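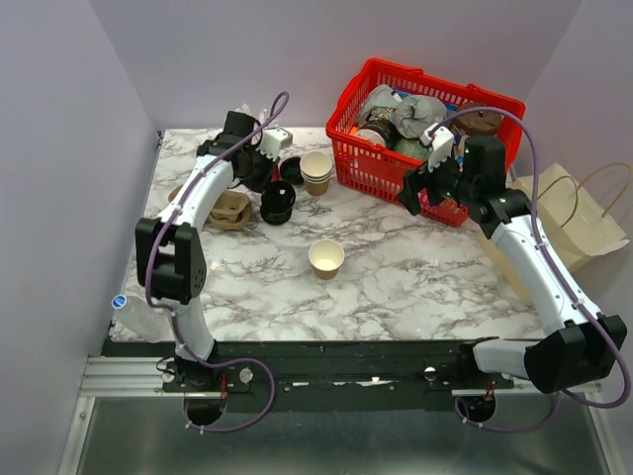
Re: [narkano-collect] cup carrier task, what counts as a keeper

Hi Anum, all

Quick one between runs, sorry for the fragments. Answers under your bits.

Anum Rana wrote:
> Went through the July batch last night. We're at 2405 episodes on
> the server but I can't tell which ones the Nisunon loader will
> take. Can someone at the Durkonitz bench say what you're treating
> as a good example? Also are the basket and the other junk meant to
> be there or should I be masking it?

Don't mask it. The clutter is part of the task spec Arain signed off on. Red basket stays at the back right, what's in it changes. Same with whatever else is on the table. The first policy fell over as soon as anything new turned up near the cups, so we want the variety in the training set this time – please don't crop it either.

Keeper, as I've been marking them:

- both arms start clear of the carrier
- operator goes for a cup with one arm, other arm deals with the carrier
- a fumble and a recovery is fine, leave it in, tag it "recov"
- cup on the floor = bin the episode
- operator stops to think for ages = trim it if it's at the start, bin it if it's in the middle

Paper cups are the fiddly ones. Squeeze too hard and the rim folds, then the next person picks up a bent cup and all your grasps look odd for an hour. So swap the cup as soon as it creases. There's a sleeve of spares in the drawer under the monitor.

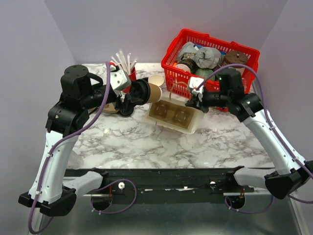 and tipping is the other thing I wanted to raise. Some operators bring the cup over on its side, some keep it upright the whole way. I've been keeping both and putting it in the notes field, but if the loader doesn't read notes then that's wasted typing and I'd rather have a proper tag. Could you check?

> Also two of the operators seem to have very different speeds, do
> we normalise?

Not at my end. I tried it on a small set and the gripper timing went to mush. Leave the raw rate, let the training side resample if they want too.

Other things before I forget:

Wrist cameras. If the colour looks off between left and right it's probably auto white balance creeping back on after a restart. I've locked it twice now. Check the first episode of every session please, takes a minute.

Carrier type. We've got a molded pulp one and a clear plastic one, and they behave nothing alike. Put which one in the episode name, not just "carrier". I've been guilty of this, around half of mine need renaming and I'll do it this arvo.

Failed starts. If you hit record and then realise the arms aren't home, delete it right away. I found a heap of four second episodes with nothing in them and they do count toward the total, so your 2405 is a bit generous.

Still need from you: the tag question, and whether you want a held-out set with objects we haven't used in teh main batch. If yes tell me before 4 pm and I'll put some things aside.

Back to it

Aqeel Bhutto
Durkonitz bench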